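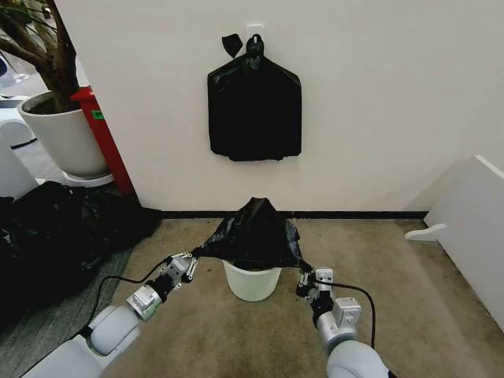
Two arms, one bin liner: the black plastic is held at both corners over the white bin.

The hardest object in robotics costs a few cents

A sceptic's notes on two grippers, a roll of bin liners and a very long morning

Robot hands are usually sold on video. The hand in the video picks up an egg, or a strawberry, or a wine glass, and sets it down again to soft piano music. I've watched more of these than is good for me, and I've never seen one open a garbage bag.

So when Triltby, a small outfit that tests automation gear for building-services companies, offered to let me sit in while it compared fingers on a two-armed machine, I asked what the test object would be. Bin liners, they said. I booked the train.

The contest was between two sets of fingertips. The Hondix set is the plain one: narrow, stiff, not much to look at in the catalogue. The Drorkine set is softer and wider and costs a good deal more, and its brochure uses the word "human-like" 6 times. I went in expecting to dislike the brochure and like the fingers. I came out still disliking the brochure.

A bin liner is a nasty thing to hand a machine. It weighs next to nothing, so there's little force to feel when you've got it. It sticks to itself. It's shiny in some places and flat black in others, which plays havoc with depth cameras, and it never takes the same shape twice. A steel bracket is where you left it. A plastic bag has moved because you breathed.

Triltby's answer is to stop asking for cleverness and score the dull parts. Did the fingers close on one layer or two? Did the corner stay in the grip while the other arm pulled? Did the plastic stretch, or tear? Each attempt is logged with a pass or a fail, and a half-open bag is a fail. I liked that. Too many demonstrations I've attended had a generous idea of what counts as finished.

We ran 50 attempts with each set. On the first grab, taking hold of a hanging bag, the wide Drorkine tips did well. They're forgiving, and if the arm arrives a little off target they usually come away with something. The trouble is that "something" was often three folds of plastic when the job called for one. The narrow tips missed more often, but when they caught, they caught the edge you wanted.

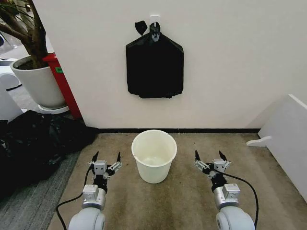 Can't you just fit a suction cup instead?
Suction works on flat, stiff film, but a thin liner gets pulled into the cup and puckers, and then it won't let go cleanly. Triltby tried it in June and went back to fingers.

The second half of the job is where the money goes. Once both corners are held, the arms have to move apart at matching speeds and come down together. If one gets ahead, the bag slides or twists, and no fingertip on the market will save it. That's a job for the controller, and here I think buyers are being steered toward the wrong purchase. Swapping the fingers changed the score a bit. Slowing the arms and retuning how hard they pull against each other changed it a lot more, and cost an afternoon.

The controller software was from Chiu, and I have complaints about it too. The grip-force setting is buried 2 menus down and goes back to its default after a restart, so an entire block of runs had to be thrown out and done again. The manual describes this as a safety feature. Perhaps it is. It's also a good way to lose a morning.

Then there's the view. A camera mounted up at head height sees the whole work area nicely until the arms reach in, at which point it mostly sees arms. The moment you most want to watch, when the fingers meet the plastic, is the moment a wrist is likely to be in the way.

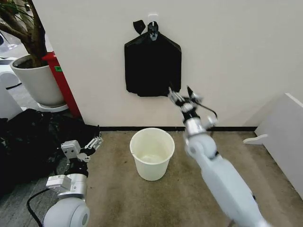
A camera on each wrist would help with that, and every vendor I've asked agrees, then quotes me a price. Add a pair of them to the premium fingers and you're 4,000 dollars further along with a machine that still can't tie a knot.

I don't want to be unfair. A few years ago I wouldn't have believed a pair of arms could do this at all, and on its good runs the thing was pleasant to watch: slow, even, a bit fussy, like someone making a hotel bed. A cleaning contractor with a hundred identical bins on one floor might one day get some use out of it. But those bins will be under desks, behind chairs and full of coffee cups, and none of that was in the test. Triltby says as much in its own report, in a section I suspect won't make it into anyone's sales deck.

If you're shopping now, my advice is to buy the cheap fingers and spend the difference on someone who can tune the controller. Take your own bags to the demonstration as well. Bring the thin ones, and ask to see the failed runs.

6 December 2022

We use cookies to remember your settings and measure how our pages are read. By continuing to browse, you accept our cookie policy. Manage preferences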